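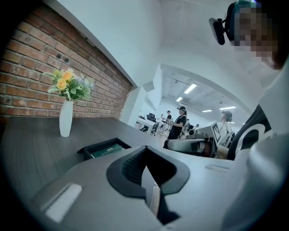
Brick and yellow roses (artificial), Clurkgate.

Thread on bare internal brickwork, dusting and salts. Mostly notes from the Clurkgate job, posted because the same questions keep coming up in replies.

First, terms. Dusting is loose mortar and brick face coming away dry. Efflorescence is salt left on the surface when moisture evaporates. Both land on the furniture as pale grit and both get called "the wall shedding". The treatments differ, so find out which one you have.

Simple test: brush a small patch into a clean tray and add a little warm water. Soluble salts go into solution. Sand and lime settle at the bottom. Crude, but it will sort most cases.

Moisture next. I log with an Aria surface meter on its relative scale. Readings on the wall ran from 2 near the ceiling to 5 at skirting height. The figures mean nothing against another make of meter. Only the pattern matters, and a steady rise towards the floor is worth chasing outside before anyone buys a tin of anything.

Outside, the ground level had been raised against the wall at some stage. It was dug back in February. The wall has been left alone since and is still drying.

Drying is slow. I took 196 readings from the same marked points and the lower courses hardly moved for the first stretch. Heating the room hard brings more salt forward and doesn't shorten the wait by much.
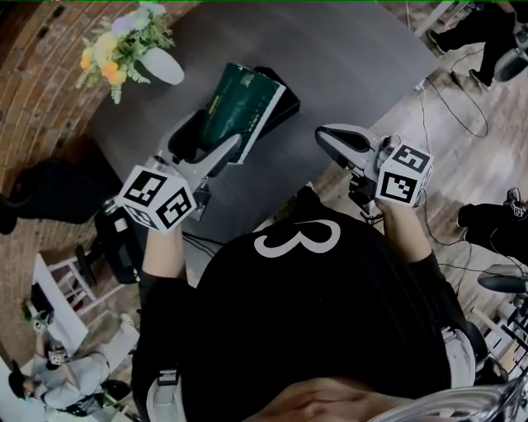
Dust fall is easier to track than dust on the wall itself. A white sheet of card hides lime and salt completely, and glass has to be lit from the side. The surface wants to be dark, matt and easy to lift without tipping. A hardback does well enough, and the dark green book on the table is about the right shade for the purpose. Leave one like it flat at the foot of the wall for a week, then look at the cover under a lamp.

Repointing: lime, soft, weaker than the brick. I used Mulligan ready-mixed in the buff colour. It pales as it cures, so do a sample joint and wait before deciding that the match is wrong. Cement pointing in old soft brick pushes the moisture through the brick face, and the face then comes off.

Sealers. I had a tin of Protar 707 on the shelf and did one trial patch. It cut the dusting. It also darkened the brick slightly and left a sheen in low light. I would not put it over salts at all. They form behind the film and lift it.

For salts: stiff dry brush, vacuum, repeat. Do not wash them off. Washing dissolves them and the wall takes them back in.

Wall plugs and old bolts: if they are sound, leave them. Drilling out a tight fixing in soft brick usually takes a corner of the brick with it - then you are patching with lime and brick dust for an afternoon.

Next set of readings goes up when the lower courses have settled. The log sheet is a plain spreadsheet, point number, height, reading. Reply if you want a blank copy.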